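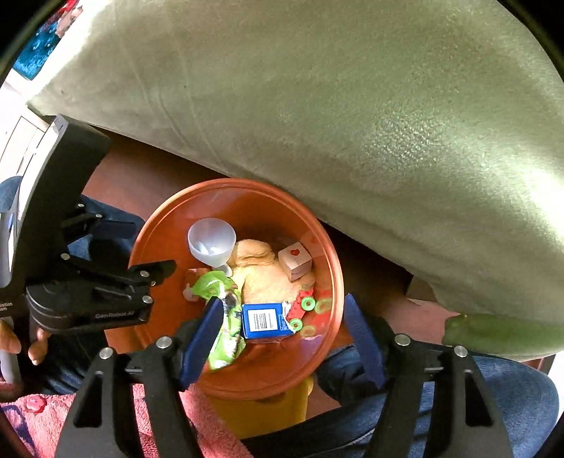
In Defense of the Toy That Does Nothing

My sister-in-law's oldest turned five in May, and for the party I was put in charge of what she calls "the big gift," meaning the one from the grown-ups together. I had a budget of $193, which a number of relatives had paid into with more trust than I deserve, and I had a list. The list was all electronics. A talking globe, a tablet with a rubber handle, a plush dog that sings the alphabet and asks your child how she is feeling today. I spent a whole Thursday evening reading reviews of that dog, and by the end of it I had a headache and no gift, and the beginnings of this essay.

I should say right away that I am not one of those people who thinks childhood ended when the batteries went in. I had a talking bear when I was small and I loved him past all reason, even after his voice slowed down to a sort of groan that frightened my brother. My complaint is a smaller one, and I hope a friendlier one. I think we have gotten into the habit of buying toys that already know what they are for, and I think children get less out of them than we do.

Think about a plain block for a minute. It is a house, and then it is a loaf of bread, and then it is the bad guy. It can be a phone (it makes a better phone than the toy phone, which will only ever be a phone, and which rings when you are trying to have a conversation). A plastic cup does the same thing. You can serve soup in it, or wear it, or trap a grape under it and charge people to look. The singing dog, poor fellow, is a singing dog on Monday and a singing dog for the rest of his life, and when a child tries to make him into a horse or a patient or a sleeping baby he pipes up and asks about her feelings.

Gertraud Ortner, who ran the nursery school on our street for longer than I have lived here, put this to me better than I can. I had gone over to return a casserole dish and ended up staying until supper, the way one does at Gertraud's. She told me that in her rooms the toys that did the most got the least use. The parents would donate some wonderful contraption with lights, and the children would crowd around it for a morning, shoving, and then it would sit. What they went back to was the bin of odds and ends. Spools, scarves, lids, a few blocks from sets that had lost all their relatives. She said she never once had to teach a child how to play with a lid.

Now, I know what can be said against me, and my husband has said most of it. He points out that an adult who praises spools is usually an adult who doesn't have to entertain anybody on a six-hour drive. That's fair. He also points out that I hardly ever play on the floor anymore on account of my knee, and that it is easy to be romantic about open-ended play from the sofa. That's fair too, and I have been down on the floor more since he said it, with a cushion.

There is also the matter of money, and here I want to be careful, for the plain toy has become an expensive taste. Walk into a shop like Trurken, with its nice lamps and its smell of beeswax, and you can pay $72 for a set of blocks in colors that match a rug. I picked up a box of them and put it back down as if it might charge me for touching. The catalog from Pranamis will sell you "loose parts" in a cotton bag for $49, and loose parts, as far as I can tell from the photograph, are what my grandmother kept in a coffee can beside the sewing machine. I don't blame the shops. They sell what we will buy, and some of it is lovely. But I would hate for any parent to read a piece like this one and come away thinking that here is one more thing they have failed to afford. The whole joy of the idea is that it is already lying around your house. It's in the kitchen drawer, probably the one that sticks.

I have a suspicion about why we reach for the toy with the features. It has a box, and the box has promises on it. Counting! Early reading! Emotional skills! A gift like that explains itself, and it makes the giver look as if she has given the child's future some thought. Hand over a bag of corks and wooden rings at a birthday party and you have to stand there while the other adults work out whether you are poor or strange. I felt that very strongly in front of the display at Trurken. I wanted to be thought well of by a group of people eating sheet cake, and I was ready to spend other people's money to manage it.

The trouble is that the promises are for us. A child of five doesn't want her counting improved. She wants to be the lady at the bakery, and she wants you to come in and be rude about the bread. My niece will play that game until every adult in the house has been a rude customer twice over, and she gives change, and she gets the change wrong, and then after a while she gets it right. I have never seen a box that promised rude customers.

I'd make an exception for books, naturally, and for anything with wheels that a child can sit on. And I have a soft spot for one soft animal per child, a quiet one. A stuffed creature that keeps its mouth shut can be trusted with anything. My own daughter told hers things at night that she has still not told me, and she is nearly thirty.

As for the party, I called my sister-in-law and confessed that I had not bought the dog. There was a long silence, and then she said thank heaven, because they already had two things in the house that sang. We settled on a used tricycle from the Usov family down the hill, who threw in the bell, and the rest of the money went into the girl's savings. The grown-ups got to sign a card. I brought something of my own besides, a shoebox with some cups and ribbons and a length of good rope in it, and I didn't wrap it, and I put it on the floor near the door and went to see about the coffee.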